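4.2 Mixed small objects and the question of "tidying"

Claims that a machine can tidy a home usually rest on a narrow version of the job. The objects are known in advance, they stand apart from each other, and the container is a plain bin with a wide mouth. In this section we look at a version that is closer to what people do at their own tables: moving small, unlike things into and out of an open box. 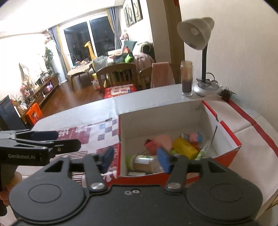
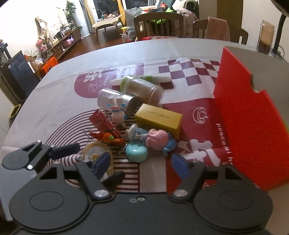
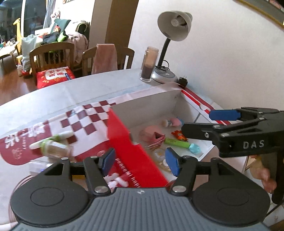

Figure 6. Small-object work at a dining table with two hand-held grippers.

Our interest is in what should count as success. Most published scores for this kind of chore treat an object as done once it has crossed the rim of the container, and the score says nothing of how it got there or what it did to its neighbors. Alvarado's rule, which we used in an earlier study and have since dropped, worked the same way. It is a generous rule. In the first picture of Figure 6 a clear jar with a green lid lies on its side at the front of the box, on top of a small white packet, and under a rim-crossing rule the jar and the packet would earn the same mark as if each had been set down with care. A person asked to put the packet away would probably not leave a jar on it. The rule can't tell the two cases apart, and a policy trained against it has no cause to learn the difference.

We therefore scored each attempt twice. The first score is the usual one. The second asks whether a person coming to the box afterward could take out a named object without moving more than one other. Evaristo Alvarado scored all of the attempts by hand under both rules, and Apolinar Xolalpa scored them again without seeing the first set of marks. Where they disagreed the attempt was marked as a failure under the second rule, a choice that may be a little harsh but kept us from arguing our way toward better numbers.

The Skerine policy was given 500 attempts. Under the usual rule it succeeded in 55 percent of them. Under the second rule it succeeded in 21 percent. We don't think either number supports the word "tidying," and we would ask readers to be wary of any paper, including our own earlier one, that reports only the first.

The failures were not spread evenly. Boxy items did well under both rules. Thin and clear ones did badly, and the reasons differ. Thin items, such as the pink-tipped sticks in the third picture, offer very little height for a wide pad to close on, and the policy tended to press down on them and then lift away with nothing held. Clear items were more often missed outright - the wrist view shows the surface underneath as plainly as it shows the object. The clear cylindrical container in the second picture is a fair case, with the printed sheet visible through its body. A person copes with this using touch and a lifetime of handling containers. The Skerine policy had neither, and adding more demonstrations of the same sort moved the usual score much more than it moved ours.

There is also the matter of the cloth or paper under the work. Lab tables tend to be bare and matte. Home tables often aren't, and a loose sheet with bold printing causes two kinds of trouble. It can slide or bunch when a pad drags across it, and its pattern can be taken for an object. We saw both. In one run the policy closed on a printed character and carried nothing to the box, then released and went back for the same character five times before we stopped it. Under the usual rule this run still counted as a partial success, as two other items had already gone in.

The Bosel planner, which chooses an order of picks before any motion starts, did better at keeping objects off one another. It was also slow, and it relied on a clean outline of each item, so its gains disappeared when items touched. We tried running the planner on top of the Skerine policy and found no clear benefit. Xolalpa thinks that a planner able to revise its order after every pick might do better. That may be so, but it was not tested here, and we have read enough papers in which the untested part is the one that works.

None of this shows that the chore is out of reach. People finish it with hand-held grippers, which are clumsy next to fingers, so the hardware can't take all of the blame. What the results do show is that the gap between the two rules is wide and is rarely reported. The Zarkis benchmark, discussed in Section 4.3, has the same weakness in a different form: it resets the box after every item, and so a crowded box never comes up at all.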